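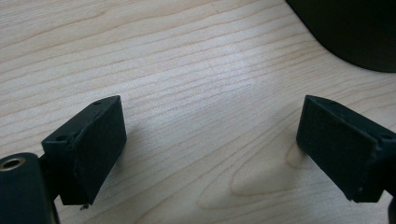

From: Aqeel Rizvi
To: Isah listings and reviews list
Subject: Re: Second series of The Sellar Road File

Loïc Leblanc wrote:

> I have watched the first two episodes of the new series and I am not sure what to do with them. The first series stuck to one case for six weeks. This one seems to want a new case every week, with the presenter walking about in a long coat and asking for calls at the end. Is it still the same programme as far as our listings go? It has kept the name but the production company has changed from Lodex to Fumo, and the running time is shorter.
>
> Also, does anyone know whether the phone number at the end is staffed for the repeats? A reader has asked me and I could not find it on the programme's page.
>
> I would like to keep the review to 900 words if we are running one at all.
>
> Loïc

Loïc,

I would list it as the same programme, series 2. The name is the same, the presenter is the same and the channel is billing it that way. When a quiz show changes hands we don't start a new entry, and I can't see a reason to treat this differently. Put Fumo in the production line for the new episodes and leave Lodex on the old ones.

On the format, I agree with you that it has changed a good deal. I went back to the opening episode of the first series last night to check I wasn't remembering it as better than it was. It is slow. There is a long stretch in the middle where the retired inspector drives between two villages and very little is said. But by the end of the hour you know who the missing man was, what he did for a living and why his sister does not accept the inquest. The new one has got through all of that before the first advert break, and then has to fill the rest with reconstructions.

The reconstructions are my main complaint. In the second episode they show the same walk to the bus stop three times, once from each witness's account, and the actor is plainly ten years too old. If you are asking the public whether they saw someone, it helps if the person on screen looks like him. They do put up the real photograph, but only at the very end and for a few seconds.

What I did like is the interview with the shopkeeper, which they let run without music. She contradicts herself, stops, and corrects the time she gave. The first series would have kept that in and I was pleased this one did too. The presenter is good at sitting quietly, and I wish they let him do more of it.

As for the phone line, my understanding is that calls are only taken live on the first broadcast, up to midnight. After that the caption stays on the repeats but callers get a recorded message with the address to write to. I have that from the press sheet that came with the preview discs. It doesn't mention the catch-up service at all, so please don't print anything about that until one of us has asked. I will ring the press office tomorrow, and if they confirm the repeats I'll send you a line you can pass on to your reader.

The same press sheet says the first series brought in 2280 calls over its run and that they are hoping for 3000 this time. It doesn't say how many of the calls led anywhere. I would leave both figures out of the review unless they can tell us that, but somebody else may want them for the autumn round-up.

900 words is fine by me. I think we should run a review, as the first series got one and people wrote in about it. Could you wait for episode three? It is meant to be the boatyard case, and that one goes over two weeks, so it might be a fairer test of whether they can still do the longer sort of story. If it is no better then say so. I would rather the piece came out a week late than have to be taken back.

Two small corrections to the draft listing you sent round. The presenter's title should be "former detective inspector", he never got as far as superintendent. And the start time moves to 9.30 pm from the third episode, with the late repeat dropped altogether in December. The region with its own news at ten gets it half an hour earlier, so check your local grid before you copy mine.

One more thing for everybody. The preview discs for episodes three and four are with me and only one set was sent. If you want to borrow them, write to me off the list with a postal address, and please send them on to the next person when you have finished, not back to me. Last time they sat in my hallway for a fortnight while two people waited.

Aqeel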